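4.2 How people lay things out when you ask them to "leave the middle free"

I want to spend a bit of time on the layouts themselves, because they ended up being the part of this work I enjoyed most (and the part I had planned to cover in half a paragraph). The sorting results in the last section treat a layout as a starting condition and nothing more. You put the blocks down, you write down where they are, you move on. But once I had gone through a few boxes of setup sheets from the Tultow sessions I got curious about the layouts for their own sake, and I started keeping notes.

The instruction we used is very short. The person setting up gets a handful of printed blocks and a board, and the sheet says: put the blocks on the board and leave the middle free. It doesn't say how far apart they should be, and it doesn't say anything about color. I wrote it that way on purpose. An earlier version from the Bilgin pilot had a little diagram with crosses on it, and of course everybody copied the diagram, crosses and all, so the layouts told us nothing except that people can follow a diagram!

What I see again and again with the short instruction is a ring. It's a loose one, usually more of a horseshoe, and it hugs the edges of the board. Figure 3 is a good one to look at while you read the rest of this section.
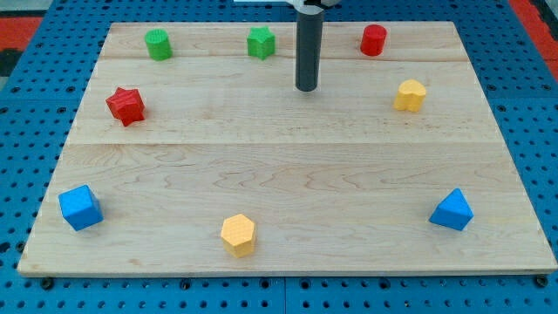
Stollmont, September

Figure 3. Printed blocks on the maple board, set out under the short instruction.

Eight blocks, and the whole center of the wood is open. The far row in Figure 3 is green cylinder, green star, red cylinder, reading left to right, and then things come forward down the two sides, with the red star on the left and the yellow heart over on the right at a similar depth. The blue cube sits near the front on the left. I like this layout a lot, because it has a bit of everything I talk about below.

Start with color. Before I looked closely I would have bet money that people group by color first, since color is the thing you notice from across the room. There is a little of that in the figure (the two green blocks are next to each other in the far row), but the reds are split, one at the back toward the right and one further forward on the left. I now think of a color pair like the green one as weak evidence at best. You can get a neighboring pair just by setting blocks down in whatever order they come to hand, and the setup sheets don't record that order. I wish they did, and I've added a line for it to the new sheet.

Then shape. The stars are the interesting ones. The green star in the far row has a cylinder on either side of it, and the red star is down on the left, so the two stars aren't side by side either. If you squint you can talk yourself into a pattern where shapes alternate, round thing, pointy thing, round thing, and I did talk myself into it for most of an afternoon. I don't believe it anymore. I had picked the layouts that showed it and skipped past the ones that didn't, which is a silly mistake and an easy one to make when you're reading these things by eye.

The next thing is which way the blocks face. A cylinder standing on its end looks the same whichever way you turn it, so it gives you no information, but a cube does. The blue cube in Figure 3 is turned so that an edge points forward, and you see two of its sides along with the top. That matters more than it sounds. When we wrote the scoring rules at Gostasport we described every block by its place on the board and left out the turn completely, and a cube sitting square to the board got exactly the same score as a cube sitting on the diagonal. For the sorting task that's fine. For anyone who wants to say how neat a layout is, it's a real gap, and I would ask people reusing our scores to keep it in mind.

I should say something about the board too, because readers of an earlier draft asked. It is pale maple, made up as three planks with two straight seams running across, and it lies on a blue pegboard table. I had a small worry that the seams would work like ruled lines on paper and that people would line blocks up along them. The far row in the figure does sit up beyond the far seam, in the strip at the back, and that's the kind of thing that started me worrying. Is the row there because of the seam, or because that's where the edge of the board is? With this board you can't pull the two apart. A board with no seams would settle it, or one with the seams running the other way, and I'd be very happy if somebody tried it before I get around to it.

The pegboard underneath bothers me less. Its holes are in a regular grid, so there's a strong set of lines right next to the wood, but the board covers so much of the working area that I doubt people pay the holes much attention while they're placing blocks. That is a hunch. I have no numbers to back it up.

So for the rest of the paper I treat the ring as the usual layout and I don't read anything into color or shape neighbors. Block turn is left out of every table in Section 5. Where a layout breaks the ring, with a block sitting well inside the open area, I mark it with a dagger and leave it in.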